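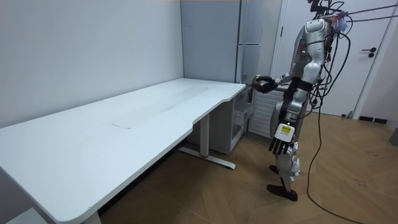 환경정책·법제 토론방
제목: Baudry 하천 방류 허가 취소소송의 원고적격 범위

작성자: 유역법연구
2025년 8월 28일
Pranovwood 주민 426명이 Baudry 방류 허가의 취소를 구한 사건에서, 하류 24km 지점 거주자의 원고적격이 쟁점이 되고 있습니다. 회원 여러분의 의견을 요청드립니다.

답글 1: stutance_law
영향평가 대상지역 밖의 주민은 수인한도를 넘는 침해 우려를 스스로 증명하여야 합니다. 거리만으로는 부족하다고 판단됩니다.

답글 2: 물길따라
동의하기 어렵습니다. 해당 지역은 같은 수계에서 취수하고 있으며, 의견서 2,662건 가운데 상당수가 취수원 문제를 지적하였습니다.

답글 3: stutance_law
의견서의 수량은 적격 판단의 근거가 되지 않습니다. 취수 경로에 관한 자료가 제출되었는지요?

답글 4: 유역법연구
Sylvain Masson 연구원의 수질 분석서가 갑 제11호증으로 제출되어 있습니다. 다만 Gukitz 지류는 조사 범위에서 제외되었습니다.

답글 5: 물길따라
그렇다면 9월 변론기일 전에 지류 구간의 감정을 신청하는 방안을 검토하시기 바랍니다.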